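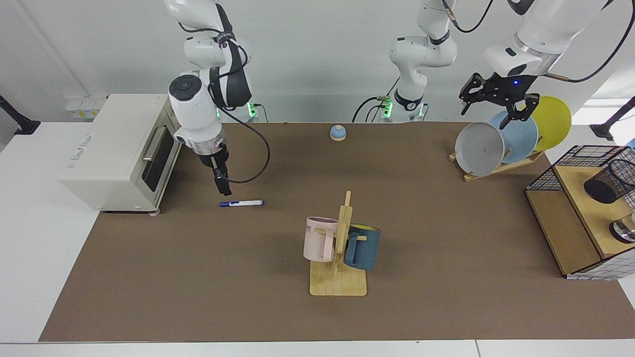
**Pre-session check, tabletop bench, Bragança**
Filled in by: Margarida Arruda
Second reader: Judite Marinho
Date: 24th April
Batch: 2327

Mark each line OK, NO or N/A. A mark without a comment is accepted, but I've stopped trusting forms that come back with every line OK and no writing on them. If you didn't look, write N/A and say so.

## A. Power and stops

- [x] Stop button pressed and released before the arms are enabled. **OK.** Tested from the operator's chair. Nobody has tested it from the far end of the bench, where a person resetting dishes would be standing. The form doesn't ask for that, and it should.
- [x] Status lights green on both arms. **OK**, for what a green light is worth. It tells me the controller is content. It says nothing about the grip force setting, so see B.
- [ ] Toaster oven unplugged at the wall. **NO** at first look. Corrected, then checked again. We only record the door, so I can't see why the thing ever needs power.
- [x] Power strip clear of liquids. **OK.** Mugs stay dry in this task. Keep it so.

## B. Arms and grippers

- [x] Speed limit set to the training value. **OK.** Read off the screen, not off the sticker.
- [x] Fingers free of tape and glue. **OK.**
- [ ] Gripper cable can't snag. **NO.** The black cable hangs in a wide loop beside the gripper, and a loop like that will sooner or later find a peg on the mug tree. Clesus, who supplied the arms, say the slack is needed for full wrist rotation. Fine, but this task doesn't use full wrist rotation. I'd like it shortened with a soft tie and retested.
- [x] Grip force at the low setting for dishes. **OK.** Read twice, because the setting has gone back to default after an update before.
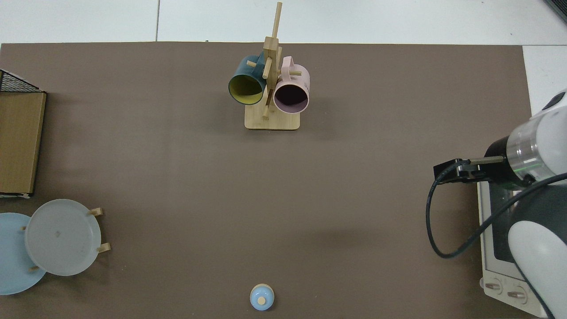 The cable matters for the examples too. If it brushes the mat in half the episodes and hangs free in the rest, the learner gets two versions of the same reach, and I doubt anyone will sort them out afterward. Judite thinks the variety does no harm. She may be right. I'd want to see it tested before it goes in the Ukov report as a strength.

## C. Objects on the bench

- [x] Mug tree stands flat, no rocking. **OK.**
- [x] Mugs hung by the handle. **OK.** Teal and pink. Push each one with a finger before the run; a mug that only looks hung will drop.
- [ ] Dish rack loaded as on the task card. **NO.** The card says "plates in rack" and leaves it there. It gives no number, order or color. Operators fill the gap however they like, and then we call it randomization.
- [x] Marker capped. **OK.** Ink on the mat shows up in every later episode.
- [x] Blue dome stands alone, clear of the rack. **OK.** It isn't in the task. I asked why it's on the bench and was told "distractor." Then write it on the card.
- [ ] Items at the side stacked so they can't slide. **NO.** Box and mesh basket share an edge of the bench with the dishes. Move them back or fix them down.

## D. Recording

- [x] Lullero shows all views live. **OK** after 12 minutes and one restart. The first time round a view was frozen, and the software still marked it as good. Wave a hand in front of each camera and watch for it.
- [x] Disk space for the full session. **OK**, nearly 600 GB free.
- [ ] Failed grasps kept and labeled. **NO.** Operators delete them because a clean count looks better. A set with no failures in it teaches nothing about recovering from one, and our success rate then describes the delete key. Keep them all from this batch on.
- [x] Operator and session entered in the log. **OK.**
- [ ] Instruction text matches what was done. **Can't say.** I read 6 from the last batch and didn't like two of them. "Put the marker away" covers at least three different motions. More reading needed.

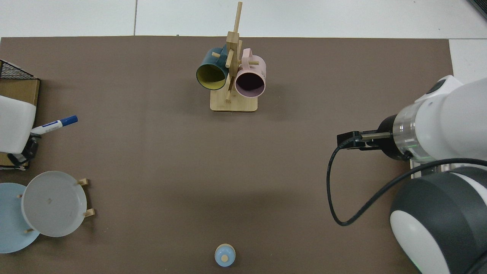

*Head view. Marker at the left, gripper pointing in toward the open part of the mat.*

## E. Result

Cleared to record, with conditions:

1. Cable tied back and both wrists moved through the task range by hand.
2. Task card rewritten for the rack and the dome. Judite has the file.
3. Side items moved before the first episode.
4. Delete rights in Lullero taken off the operator account.

Item 4 was also on the August form — marked done, with no initials. I'd like initials this time.

**Second reader's note (J. Marinho):** Agree with 1, 3 and 4. On 2, I'll fix the rack wording, but I want the dome left where operators choose to put it, and the card will say that. Stop button to be tested from the far end before anyone resets dishes with the arms enabled.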